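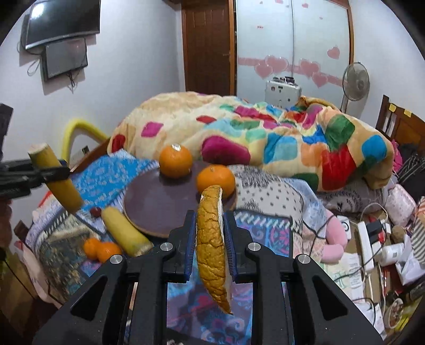

Pritix Sponsored Swim: Interim Report to the Tarigan Fund

Reporting period: second quarter of the grant
Prepared by: Babita Shakya, events and fundraising

1. Status

The swim took place in September as planned. Entries closed with 69 teams registered, against a target of 60 in the grant agreement. Three teams withdrew before the start and their entry fees were carried over to next year at their request. All other teams completed the session.

2. Income

Sponsorship received and cleared to date is $2,657. Pledges not yet collected are excluded from this figure. Collection is slower than we projected in the application, mainly among teams that used paper forms. Online sponsors pay when they pledge. Paper sponsors pay the swimmer, who then pays us, and several team captains have asked for more time.

A second reminder has gone to captains with money outstanding. A third will follow at the end of the collection period, after which the remaining pledges will be written off.

Entry fees are held on a separate line and have been applied to pool hire, in accordance with clause 5 of the agreement.

3. Delivery

The pool was hired from Bulano Leisure for one evening, with doors opening at 5 p.m. Lane allocation was done in advance and posted at the entrance. Two changes were made on the night:

- The family heat was moved ahead of the open heat to let younger swimmers leave earlier.
- Lane 3 was closed for the first heat while a lane rope was refitted. Teams assigned to it swam in the second heat.

Lifeguard cover was provided by the pool under the hire contract. No injuries were recorded. One complaint was received, concerning the length of the line for the changing rooms. Entries for the next event will be given staggered arrival times.

4. Lap counting

The application proposed electronic lap counting. The supplier, Visen, could not deliver the wrist tags in time and refunded the deposit in full. Laps were counted by hand on printed sheets, with one counter per lane. Two sheets had gaps and were settled with the captains before totals were published.

We ask that the unspent amount on this line be kept for the same purpose next year. A revised quote has been requested.

5. Remaining work

- Close sponsorship collection and reconcile paper forms against deposits.
- Issue receipts to sponsors who asked for them.
- Transfer net proceeds to the hospice transport scheme.
- Submit final accounts with the pool invoice attached.

6. Decision requested

Approval to carry forward the lap counting budget, as set out in section 4. No other change to the budget is sought. The final report will be submitted when the transfer to the transport scheme has cleared.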